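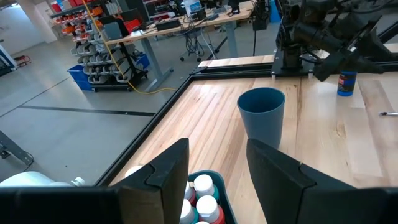
Bottles with white caps in a tray, a cup standing on the table.

Terstead's council newsletter used to go out on paper, four pages, through every door. Now it's a social feed and an email, and the person who runs both has a desk by the photocopier and no deputy. We spoke over the phone, twice, the first call dropped out.

She asked not to be named. Fine by us. Small town.

"I took over six years ago and the account had 54 followers," she says. "I think half were councillors." She didn't start with a strategy. Started with the bins. Collection dates, missed streets, which lorry had broken down. People shared it. Then road closures, then the swimming pool hours.

What about replies? A long breath. "Replies are the job. The posting takes ten minutes." She answers between 8am and 4pm and says so at the top of the page, which hasn't stopped anyone. The worst evening was in December, when the water went off in the Heitmann estate and the page took 700 comments before midnight. She sat on the stairs at home with her phone and typed the same two lines over and over.
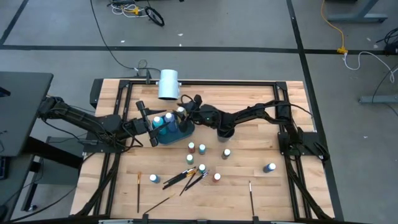 "I should of had a holding statement ready," she says. "I didn't. I wrote it on the spot and got the street name wrong." Corrected in three minutes. Screenshots were already going round.

After that came a proper plan. One page, pinned above the kettle. Who rings whom, who signs off, what can go out without sign-off. The water company is on it, so is the school. The council brought in an agency, Relance, to train the front desk staff so she could take a week's leave. How did that go? "Good on the writing. They'd never dealt with a planning row, you could tell."

Planning is where it gets nasty. The Brodell site, the old depot, has been argued about for longer than she's been in post. Every post on it gets the same handful of names underneath. She doesn't delete. She hides swearing, and anything with someone's home adress in it, and keeps a log of both. Twice she has been asked by a councillor to take down a comment that was only rude about him. Twice she said no, in writing.

Does she get on with them? "Mostly. Some want to be in every photo."

Figures next. The council wants reach in the quarterly report, a nice big number. She puts in 3 others as well: questions asked, questions answered, how long it took. "Reach was huge the night the water went off," she says. "So was that a good month?"

Paper hasn't gone completely. A single sheet still goes to the library and both surgeries, large print, same words as the email. She'd like it back through the doors twice a year. The money was turned down last time and she's asking again in the spring.

Had to stop there, her other line was ringing. Someone about a skip.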